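Speaker notes: Small portions, shared kitchens
Talk for the Gositz residents' evening, main room, 7 pm start
Slides run by Esi. Click on the word "next" in the margin.

Opening (5 minutes)
Thank everyone for coming out. Toilets, fire door, tea at the back. Say that questions are fine at any point and that the handout has the shelf plan on it, so no need to copy it down.

Start with the cupboard by the window. Most people in the building have opened it, looked in, and shut it again. Last July I took everything out and wrote it down. There were 54 items. A good part of it was rice, and most of the rice was open.

Do not read the whole list. Mention the three jars of mustard, pause, move on.

Part one: why shared cupboards fill up
People buy for the kitchen they used to have. If you have come from a family house you buy the big bag, and the big bag goes on a shelf that is the width of a tray. It gets folded over and clipped, or not clipped. Then somebody else buys their own because they are not sure whose the first one is.

Point to make slowly: the waste comes mostly from doubt. A person who does not know if they may use something will leave it alone until it is past its date. I did this myself with a tin of tomatoes for the whole of one winter.

Mention the Kwiatkowski house over the road. They tried name labels on everything. It worked for a month, and after that people stopped writing the labels. When somebody moved out, their labelled food stayed put and got in everyone's way.

Next.

Part two: what a portion is
Ask the room how much dry pasta they cook for one. Take a few answers. They will be all over the place. Hold up the measuring cup.

Then go to packaging. A large pack can be handled in two ways. Either it is one big volume that you open and have to deal with, or it is a lot of small closed ones inside a big one. The second kind uses more plastic and there is no point pretending it does not. But it behaves well on a shared shelf. You take one, the rest stay closed, and the bag can be offered to other people without anyone putting a hand in it.

Snack foods are often sold this way. Leave these two up while talking about the outer bag and the small packets inside. 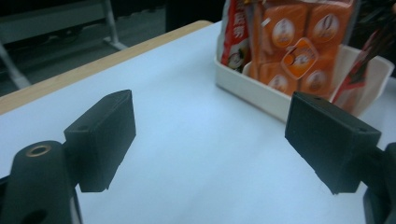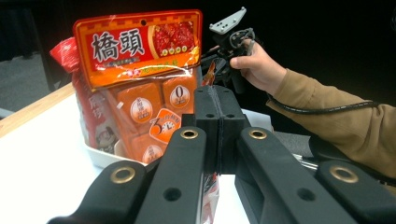 Teresa Wasilewska wrote to me after the first version of this talk and disagreed with the whole section. Her view is that small packets make people eat more, because finishing one feels like nothing, and that the answer is a decent set of tubs and somebody willing to wash them. She has used tubs in her own kitchen for years and says that the big bag gives no trouble if it is emptied on the day it is bought. I said I would pass that on and I think she is half right. For dry goods, yes, tubs. For anything people pick at in the evening I would still go for small packets.

Read out her last line if there is time: "Buy the tubs first and argue afterwards."

Next.

Part three: the shelf plan
Top shelf is shared. Anything on it may be used by anyone, opened or not. Oil, salt, flour, tea.
Middle shelves are personal, one tub each, and if it does not fit in the tub it lives in your room.
Bottom shelf is for leaving. If you are moving out, or you bought something and did not like it, put it there. It is cleared when the bins go out.

Expect a complaint about the size of the tubs. The Stistevov tubs are 3 litres and the lids fit each other – this matters more than it sounds. The next size up will not go under the middle shelf. I have tried it.

Fridge: not tonight. If it comes up, say there will be a separate talk, and do not get drawn into the cheese.

Closing
Ask for two people to help empty the cupboard. Esi Ansah has already offered to do the labels for the shelves. Tubs can be collected from the table by the door, one each, and please sign the sheet.

Chairs go back against the wall. Urn off at the plug.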